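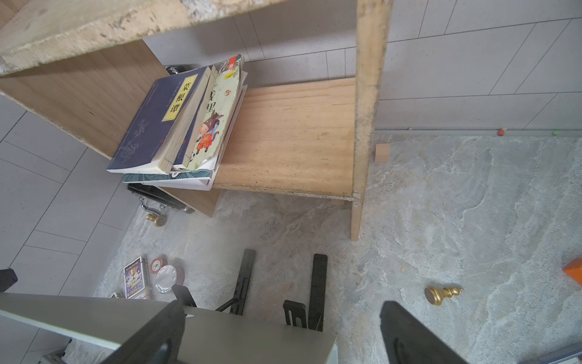 The gripper comparison at the Bragança workshop is past the halfway mark, with one of the two candidates finished. Thaís Coutinho and Jeferson Brandão have been running the Jilus two-finger gripper and the Varkik one on the same arm, with the same wrist camera and the same controller settings. Most of the work is at floor level by the shelf unit, where the small items are the hard part. A gold pawn lying on its side on smooth tile leaves very little room for the fingertips, and poker chips leave even less. The stack of books on the lower shelf is a separate test, to be done after the floor items.

Each gripper gets 300 attempts. The Jilus set was completed in February. The Varkik set stands at 200 and should be done before the next newsletter.

Jeferson reports that the Jilus fingers close more evenly, but the controller takes longer to report a missed grasp. The Varkik is quicker to report and easier to mount. Its cable is short, and it pulled loose twice when the arm turned fully to the left. Zuleica Batista has made a longer one, and the attempts affected by the fault will be repeated.

The wrist camera is also under review. With the fingers closed, they hide part of the view at the bottom. Marta Pavliuk would like to try the mount from the Skuvari project, which sits 8 millimeters higher. No change will be made until both sets are complete.

Members who want to see the arm running can come by after 2 p.m. Please let Natanael Teixeira know first, and keep bags and shoes away from the marked area of the floor. The results table will be posted on the shared drive with the camera recordings.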